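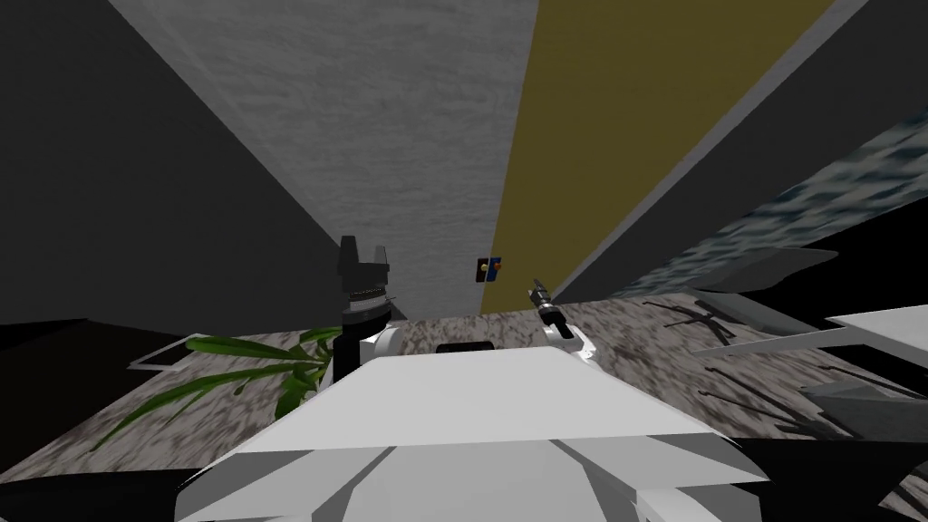

8 May 2021

I lost most of April to a fault that I should have found in an afternoon. Writing it up now while I still have the logs, mainly so I can find it again next year when I've forgotten.

We run our two-armed robot in simulation before anything goes near the real one. The rooms come from a set of home scans called Brorkano, and the motion planner is Frota, which Dirceu Teixeira wrote most of. My part is the night runs. I start a batch in the evening, the robot tries to get both arms from a rest pose to a working pose in a lot of different rooms, and in the morning I read what failed.

The first bad batch had 800 trials in it. 574 finished clean. The rest had stopped with the same message, "self-contact, right forearm," and the arms frozen partway up. Before that a normal night would give me 7 or 8 stops, nearly all of them an arm meeting furniture.

I assumed it was the rooms. The scans are messy. Floors come out fine but anything with thin legs turns into a tangle of rods and flat shards, and the planner has trouble with those. A houseplant can be just as bad. So I spent the better part of a week sorting trials by room and cleaning up meshes by hand, and the failure rate did not move. If I had read the message properly I would have saved myself that week. It said self-contact. The robot was reporting that it had hit itself, and I was out fixing chairs.

Nayara Evangelista asked me which collision model the robot was loading. I told her the same one as always. She asked me to check, and it wasn't.

There are two models of the body. One is the shape you see when you render it. The other is a simpler shape that the planner uses for contact, padded a little so the arms keep a margin. When we changed the grippers, the export script rebuilt both. The left side came through fine. On the right side the script read the wrist offset in the wrong units and fell back to a default, so the padded forearm ended up sitting too close to the shoulder. In the render everything looked normal, because the render used the good file. I had been staring at renders the whole time.

That explained the stops. What bothered me more was the other group, the trials that had passed. With the padding shifted toward the shoulder, the far end of the right arm had almost no padding left. The planner thought it had room there that it did not have. I reran the passing trials with the corrected model and some of them now failed, with the right gripper going closer to a wall than we allow.

One of those passing motions was already on the list for the real robot. It had not been run. Dirceu took it off the list the same morning and we stopped all transfers until the batch was redone.

Changes since then:

- The export script quits with an error if it can't read an offset. No defaults.
- Each batch starts with a check that compares the visual and contact shapes, link by link, and prints the largest gap.
- I turn on the contact overlay when I look at a failed trial. It's ugly and slow, but it shows what the planner sees.
- Nothing moves to hardware if the self-contact count has jumped since the last batch, even if the motion in question passed.

The last one was Nayara's, and there was some arguing – Dirceu thought it would hold up good motions for no reason. It has held up one so far, for a day.

I still have the cleaned-up meshes from that first week. They load faster than the old ones, so I've kept them in. The left arm has a small gap of its own at the elbow, inside the limit, and I'm looking at that next.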